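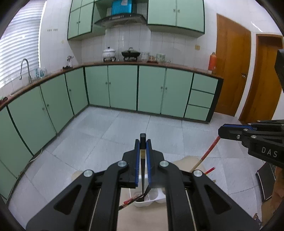
Chopsticks and a white holder on a table.

Farport households asked to hang on to used chopsticks

A trial collection of wooden chopsticks and other small throwaway cutlery starts in Farport this week, with drop-off points at the Jelton Road library and the covered market. Free to use. No need to book.

The scheme is run by Manalastas, a local recycling firm, which wants to press the old sticks into boards for shelving. Takeaways in the town hand out far more than get used, says the firm, and most end up in the general bin.

"People have a drawer full of them at home," said Wilfredo Cabrera, who manages the firm's yard. "Give them a rinse, let them dry, bring them down. We cant take plastic ones or anything lacquered, so please check first."

A smaller run last August brought in 263 kilos from just two restaurants. This time 906 homes have had a leaflet through the door, mainly in the streets behind the harbour.

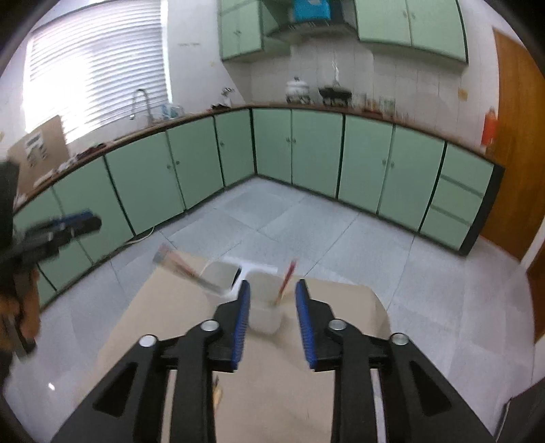
Not everybody is keen. Shiela Ocampo, who runs the Jaketti noodle bar on Quay Street, said her staff had no room out the back for another bin – and that pick-ups last summer were late more than once. She would rather see customers asked if they want a pair before one goes in the bag.

Manalastas says pick-ups will now be on Tuesdays and Fridays, mornings only. Restaurants can have a smaller tub if space is tight.

The council has put in £694 towards signs and leaflets but is not paying for the vans. A decision on wether to carry on is due after the summer.

Library drop-off is just inside the main doors, usual opening hours. Market one is by the fish stalls, closed Sundays.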